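Automatisierung in der Rechneraufbereitung

Unter Automatisierung in der Rechneraufbereitung versteht man den Einsatz von Roboterarmen beim Zerlegen, Prüfen und Neubestücken gebrauchter Desktop-PCs. So würde ich es jedenfalls definieren, und weil ich den Artikel hier im Werkstattlexikon übernommen habe, darf ich das auch! Ich arbeite seit Jahren in der Aufbereitung bei Stiseo in Zallholm, vieles im Folgenden ist also aus unserer Halle heraus geschrieben (wer es anderswo anders kennt, bitte gern ergänzen).

Begriff und Abgrenzung

Aufbereitung ist etwas anderes als Recycling. Beim Recycling darf ein Gehäuse am Ende in Stücken liegen, bei uns soll es wieder auf einen Schreibtisch. Deshalb kommen in der Aufbereitung meist kollaborative Arme zum Einsatz, kurz Cobots, die langsam und mit begrenzter Kraft arbeiten. Ein großer Industrieroboter hinter Gittern wäre für einen Speicherriegel auch ein bisschen viel.

Arbeitsablauf

Das Gehäuse wird von Hand geöffnet und auf die Seite gelegt, sodass das Mainboard nach oben zeigt. Dann kommen die Handgriffe, die sich am Tag hundertfach wiederholen: Speicher, Steckkarten, Laufwerke. Teile, die der Arm holen oder ablegen soll, brauchen einen festen Platz, und dafür gibt es Aufnahmeplatten mit Pfosten, Haltern und Schlitzen. Unsere Leute nennen sie einfach »das Tablett«. Wer das Tablett nach der Pause verschoben zurücklässt, hört davon.

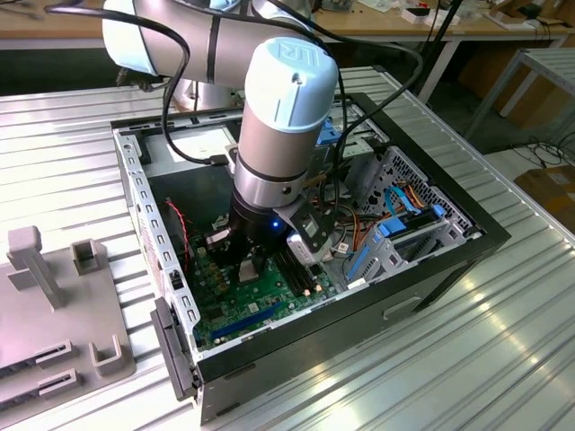
Am meisten unterschätzt werden die Kabel. Ein Mainboard liegt immer gleich, ein Kabelbündel nie — und jeder Hersteller führt die Leitungen anders durchs Gehäuse. Bei uns legt sie vorher ein Mensch zur Seite, und ich kenne keinen Betrieb, der darauf ganz verzichtet. Kilian Hubmann hat dafür eine eigene Grifftechnik entwickelt, zwei Finger flach unters Bündel und dann drehen, die er inzwischen jedem Neuen beibringt (ob der will oder nicht).

Programmierung und Einrichtung

Die Zelle läuft bei uns mit der Ablaufsoftware Vollano. Für jedes Gehäusemodell gibt es ein Rezept, also eine Folge von Positionen, Greifweiten und Kräften. Zum Start im Januar hatten wir genau 9 Rezepte, mittlerweile sind es 49, und die meisten davon stammen von Yến Mạc, die vorher am Prüfplatz saß und nie eine Zeile programmiert hatte. Sie führt den Arm von Hand an die Stelle, speichert den Punkt, führt ihn weiter. Sieht gemütlich aus, dauert bei einem neuen Modell aber gern einen halben Tag! 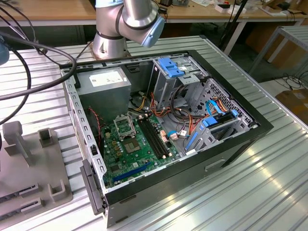
Offenes Desktop-Gehäuse auf dem Aluminiumtisch, links vorn die graue Aufnahmeplatte.

Folgen für die Beschäftigten

Jetzt der Teil, nach dem ich immer gefragt werde. Entlassen wurde bei uns niemand, aber die Arbeit ist eine andere geworden. Früher hat man einen Rechner von Anfang bis Ende begleitet, heute macht man die kniffligen Stücke davon: Kabel, klemmende Laufwerksschienen, verbogene Bleche, alles, was nicht im Rezept steht. Manche finden das spannender. Andere vermissen die ruhigen Abschnitte, in denen die Hände liefen und der Kopf Feierabend hatte, und ich gehöre ehrlich gesagt an manchen Tagen auch dazu.

Körperlich ist es leichter geworden, vor allem für die Daumen. Wer mal einen Vormittag lang Speicherriegel eingedrückt hat, weiß Bescheid. Dafür steht man mehr und schaut mehr zu, und Zuschauen macht müde auf eine Art, die ich vorher nicht kannte. Wir wechseln deshalb zwischen Zelle und Prüfplatz. Durchgesetzt hat das die Schicht selbst.

Umstritten ist der Takt. Im stärksten Monat sind 627 Geräte durch die Halle gegangen, vor der Umstellung waren 400 schon ein guter Wert. Ob davon etwas beim Lohn ankommt, wird bei uns noch verhandelt. Beim Nachbarbetrieb Meireles gibt es eine Zulage für alle, die Rezepte schreiben, und das halte ich für vernünftig — Einrichten ist eine Qualifikation und gehört auch so bezahlt.

Offene Punkte

Es fehlt ein Abschnitt zu Kompaktgehäusen, mit denen wir kaum Erfahrung haben. Auch zur Ausbildung steht hier noch nichts; Yến hat versprochen, ihre Notizen dafür abzutippen.

Letzte Bearbeitung: 4. April 2025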